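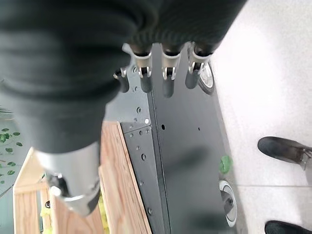 Vratislav Michalík asked if grapes can go in a slatted crate bare, no liner. Got four bunches for a table display Sunday, green, red, black.

Dundo
Yes bare is fine. Hold by the stem, not teh berries.
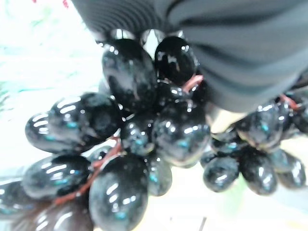

Black grapes, up close

Tamura
Lower it in slow, other hand ready.

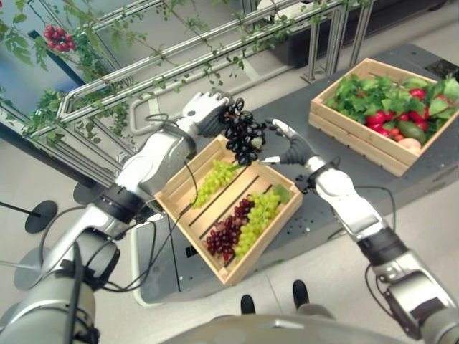
Black bunch over the crate

Then dark one next to green so it shows up.

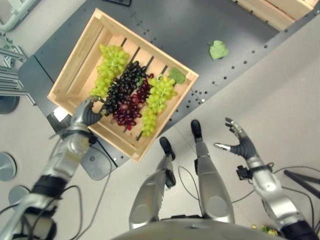 Leaves last, 2 is plenty. Dont wash them til you eat them.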